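Section 2: Before You Order

Last updated 15 May 2020

If you skipped Section 1, that's fine, it was mostly me talking about why I picked a Lusteo arm. This part is the money part. I'd like you to get through it before you put a deposit down, because I did it the other way and ended up buying the same power supply twice!

Have a tape measure, a notepad and your last electric bill handy.

2.1 Work out what the arm has to do

1. Write down the one job you want it to do first. Mine was "pick up a hand tool and use it on cloth." Keep it to one line. You can dream up the rest later (I have a very long list).

2. Under that, write the heaviest thing it will hold and the most awkward thing it will hold. They're usually two different things. A light tool with a skinny handle can cost you more in gripper money than a heavy box would.

3. Decide if the thing it works on is stiff or floppy. Floppy is harder. If you're doing clothes, towels or bags, go straight to the fingered gripper and don't bother pricing the two-jaw one.

Note: I started with the two-jaw gripper from Rustad. It's a nice gripper and it's in a drawer now.

2.2 Measure the space

4. Measure your table, then measure how far back you can get from it. The arm needs room behind it as well as in front, and the elbow swings out wider than the drawing suggests.

5. Check that the table doesn't rock. Push on a corner, hard. If it moves, add a better table to the budget now.

6. Plan a cover for the top. I like a thick cloth with a bit of pile, in a color that isn't the same as the stuff you're handling. Buy two so one can be in the wash.

7. If the room behind the table is busy, put up a folding screen. Secondhand is fine, and any kind will do as long as it stands up by itself.

Caution: Don't run the arm's power cable over the table edge where a sleeve or a towel could drag on it. Price a longer cable and route it underneath.

2.3 Build the budget

8. Start with the arm. Undell quoted me $3950 for the Lusteo with its controller and the standard mount. Get your own quote in writing, and ask for the date it runs out – mine ran out in July and I had to ask all over again.

9. Add the extras on a separate line. For me that was $1627, which covered the fingered gripper, the wrist adapter, a stop button on a long lead, and the spare finger pads.

10. Add $40 a month for stuff that gets used up. Tape, refills, pads, wipes, little screws. I left this line out the first time and then couldn't figure out where my money was going.

11. Ask about shipping both ways. Sending an arm back for repair costs more than you'd think, and you'll need the original crate, so figure out where the crate is going to live. (Mine lives in the hall. It's not popular.)

12. Set aside money for practice items. Thrift-store shirts are great for this. Get patterned ones and plain ones, long sleeves and short, because they behave so differently once they're on the table.

Note: Firkalmont will rent you a gripper before you buy it, and they knock the rental off the price if you keep it. I wish I'd called them first.

2.4 Do a dry run on paper

13. Lay out the table the way it will be on a normal day, with the clutter left in. A spray bottle, a jar, the stapler, whatever lives there. You're planning for the table you have, and a tidy one will make your reach numbers look better than they are.

14. Put the work item in the middle and the tool off to the side the arm will come from. Mark both spots on your sketch.

15. Leave 5 inches clear around the tool's handle if you can, so the fingers have room to close. If you can't, go back to step 4 and look at a bigger table.
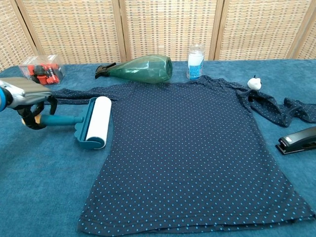

16. Copy the final numbers onto one sheet and send it to your dealer along with the sketch. Wait for their reply before you pay the deposit, then go on to Section 3 for mounting.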